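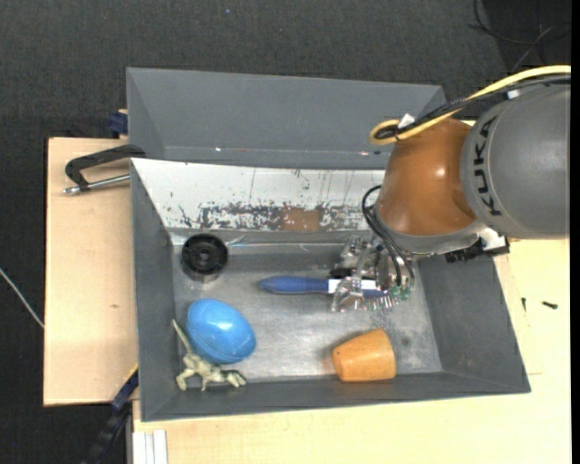 How Does a Letter Get to the Right House?

When you drop a letter in a mailbox, it joins thousands of other pieces of mail. Most of them are going to different places. The post office has to work out where each one belongs and get it there, often in a few days.

The address does most of the work

An address is a set of directions. People write it from the small part to the big part: first the name, then the house number and street, then the town, the state and the ZIP Code. The post office reads it the other way. It looks at the big part first. A letter going to Maine does not need its street checked until it is nearly there.

What the ZIP Code means

ZIP Codes began in the United States in 1963. Before that, clerks had to know a lot of town names by heart, and many towns share the same name.

The first digit stands for a group of states. Codes that start with 0 are mostly in the Northeast, and codes that start with 9 are in the far West, including Alaska and Hawaii. The first three digits together point to a sorting center. The last two digits point to a post office or a part of a town.

Collecting the mail

A carrier empties the mailbox and takes the letters to the local post office. From there a truck carries them to a large sorting center. Letters, big envelopes and packages are separated early on, as they are different shapes and travel on different machines.

Stamping out the stamp

A machine turns the letters so they all face the same way. It then prints wavy lines or bars over each stamp, along with the place and the date. This is called a postmark. It stops a stamp from being used twice.

Reading the envelope

Next, a camera takes a picture of the envelope and a computer reads the address. Computers can read most handwriting, but not all of it. If the computer is stuck, the picture is sent to a person who reads it on a screen and types in what it says.

Once the address is known, a bar code is printed near the bottom of the envelope. Look at a letter that has come to your home and you may find it – a row of short and tall lines. Every machine after this one reads the bar code and leaves the handwriting alone.

The last part of the trip

Letters going a long way may fly. Others go by truck. At the sorting center near your home, they are put in the order the carrier will walk or drive, so the letter for the first house is at the front.

What if the address is wrong?

If there is a return address, the letter can go back to the person who sent it. If there is no return address either, it may end up at a special office where workers are allowed to open it and look for clues.

Try it yourself

Write a letter to someone in your own home and mail it. Write the date on the inside. When it comes back, compare that date with the postmark, then with the day it arrived.

Words to know

Carrier: a person who delivers mail.
Postmark: the mark printed over a stamp.
Return address: the address of the sender.

Written by Rochelle McPhee. Checked by Flynn Doolan.

Search Halliday Kids
Enter a word or question
Go

More to read
Why Do Coins Have Ridges?
How a Lighthouse Works
Who Decides Street Names?
What Happens to Lost Luggage?
How Maps Show Hills

Contact us | © Halliday Kids | Back to top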